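Search this site Search Go

Family fallings-out - we talk to Valeriano Esteban

He has been answering letters at the Ivwood helpline for 7 years. Mostly sisters, he says. Sisters and wills. "Or a wedding somebody wasn't asked to."

We spoke by phone, bad line, he was on a train to Hostgate. First question - do you ever tell people to just stop speaking?

"Sometimes. For a bit. A month off isn't the end of a family." He gets some 2,000 letters a year and reads teh lot. Most have been rewritten several times, he can tell.
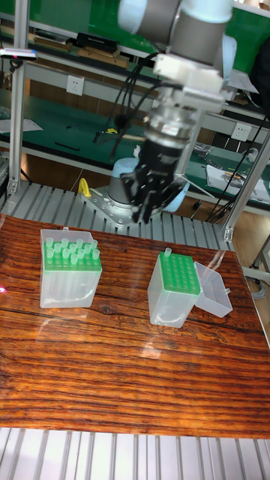 Marta disagrees. She wrote to him in June about her brother and says a month off turned into Christmas, then a birthday, and by then "neither of us knew how to ring".

Esteban remembers the letter. Doesn't argue. "She's right, I should have said put a date on it." He does now, every time.

Oldest writer? A woman of 92, cross with her cousin over a borrowed coat. They made up. Over soup, apparantly.

And his own family? Long pause. "My brother and I talk about football."

We use cookies to improve your visit. Accept Manage settings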